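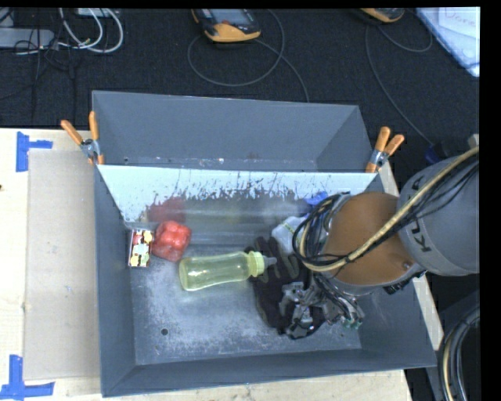 Carla Fakhoury wrote to me that a divider is worth nothing if it can fall over, and that she would take a smaller bin before one with a loose wall. I read her message two times and then I bought clamps.

Sorting bins, page 4
July 5, 2025

On this page I collect the bins in which I keep mixed things before they get their right place in the house. Every bin has its own small text. The earlier pages show the drawers and the shelves, which I finished in April.

Bin 16, gray metal, two sections

The divider is held by two spring clamps with orange handles, one at each side. They are simple clamps from Dobos and I have 10 of them in the house, because they are useful also for bags and for tablecloths. The lower part of the divider is scratched quite a lot. I tried to polish a similar one last year and it became worse, so I leave it.

All the things are in the front section: a small printed box, a red bell pepper, a baby bottle with a light green collar, a black glove with gray-green areas around the fingers. The rear section stays empty until I decide what belongs to the kitchen. The pepper will go there first, then the bottle. The glove goes to the garden shelf, next to its partner.

About the size: the front section is the bigger one, and I would choose it like this again. When the two sections are equal, one is always too full.

Labels

I write the number of the bin on paper tape and keep the list in a notebook from Kekura. Sem Nijs asked if a list on the phone is not easier. Maybe it is, but my hands are often dusty when I sort, and a pencil does not mind it.

The list has now 719 lines. Many of them are crossed out, and this is a good feeling. I do not renumber the bins when one becomes free, so there are gaps.

Next page: the bins from the Dedley house, with lids. Questions about the clamps you can leave under this page, I read them in the evening.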